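# Marble, mostly: the new benchtop board 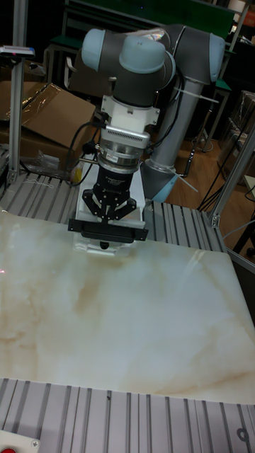 Réka Kovács

I've wanted a proper big piece of marble-look something in my life since I was about nineteen and saw one in a cake shop window, so forgive me if this page is a bit gushy. It's a photo gallery with only one photo in it so far (I know, I know), but I promised Carmela and Liliana I'd get the page up before the weekend, and it's September 10, 2021, so up it goes. The rest of the text is my notes on the board, the finish and how I've been looking after it, and I'll slot more pictures in as I sort through them.

## The board

White, with soft beige and tan clouds drifting through it – you can see them best along the middle and down towards the lower right. I went back and forth over the colour for most of August. Grey veining is what everyone seems to have, and it's lovely, but my walls are a warm cream and the grey samples made them look like old teeth. The tan won the minute I put it down in daylight.

Look for the shiny patch up near the right edge, too. It's a glossy finish, and it grabs whatever light is going. Annunziata (my neighbour, and a very firm critic of surfaces) thinks gloss is a mistake on anything you plan to use. She has a honed one at her place and it's gorgeous, I'll admit that. But I like the way a bit of light sits on top of mine and moves along as the day goes on, and I was the one paying for it!

The white box-shaped piece is standing at the far edge with the black tray or pad on top. White on white is a combination I'd never have picked from a catalogue, and I've ended up quite fond of it. The plain white makes the beige in the pattern look richer, and the black stops the whole lot from floating away. There's a little black knob at the bottom of the white piece as well, just touching the board, and I do love a small dark full stop on a pale surface.

## Where it came from

I found it through Ferri, a small showroom two streets back from the station, where they keep the offcuts and the display pieces out behind the tiles. I'd gone in for grout. I came out with no grout and a deposit paid, which will surprise no one who has ever been shopping with me.

Mine was a display piece, so it came down to $321 including delivery, and the delivery fellow was an absolute champion about my front steps. If you go looking for one yourself, ask whether they have anything that's been on show. The sales staff didn't offer, I had to spot it leaning in the corner and point.

I also had a look at the Gavitz range and one from Andton. The Gavitz patterns were very dramatic, big sweeping veins like a road map, and I can imagine them being wonderful in a larger room. The Andton was closer to what I wanted but a touch too pink under my lights. Take a sample home if they'll let you. Take two, even, and leave them sitting out overnight so you catch them first thing in the morning when you're in a foul mood and seeing clearly.

## Living with a light, shiny surface

A few people have asked about this so I may as well write it all down in one place.

Every day it gets a soft cloth, warm water and the tiniest drop of dish soap, then a dry with a clean tea towel. The drying is what matters on gloss. If you let it air dry you'll get those cloudy rings, and then you'll be standing there at ten at night tilting your head to see them (ask me how I know).

I don't use vinegar or lemon on it, and I keep the cream cleanser well away. Liliana swears by a paste of bicarb for stains and uses it on everything she owns, but I'd be too nervous to rub anything gritty on a glossy finish. I've got a bottle of Drumosum polish that came with the board and have used it once. It smells like a dentist's waiting room. It did come up nicely, though, so I'll probably do it again at Christmas.

Anything with a rough bottom gets felt dots. I bought a sheet of 18 from the hardware shop and have gone through nearly all of them, and now I can't pick up a vase without checking its underside.

And lift, don't drag! My mother used to shout this across the house about chairs and I've turned into her completely.

## What goes with it

My favourite thing so far has been keeping the colours down to almost nothing. White, black, a bit of metal, the odd touch of pale blue. Silver looks very crisp against that warm tan, much better than I expected, and I'd been all set to buy brass. Agata still thinks I should go for brass, and she may wear me down by summer, but I'm holding out for now.

Wood was trickier. Anything reddish fought with the beige. A very pale timber bowl was fine, and so was the dark chopping board I've had forever, and everything in between looked like it had wandered in from another house. Plants are an easy yes. I had a trailing one beside it for two weeks and only moved it when it started dropping leaves everywhere.

Linen I haven't sorted out. I tried a runner and took it straight off again, as there didn't seem much point in buying a pattern this pretty and then putting a cloth over it.

## Still to come

I'd like to get it at different times of day, early especially, when the tan goes almost peachy. There'll be a close-up of the veining for Carmela, who is trying to match a splashback to hers and keeps asking me whether I'd call it beige or biscuit. (Biscuit in the evening, beige in the morning, sorry Carmela.) I want to do a before-and-after with the polish too, next time I can face the smell.

If you've got a glossy board of your own and a good way of dealing with fingerprints, do send me a note. I've tried 5 different cloths now and the best one by miles was an old flannelette pillowcase.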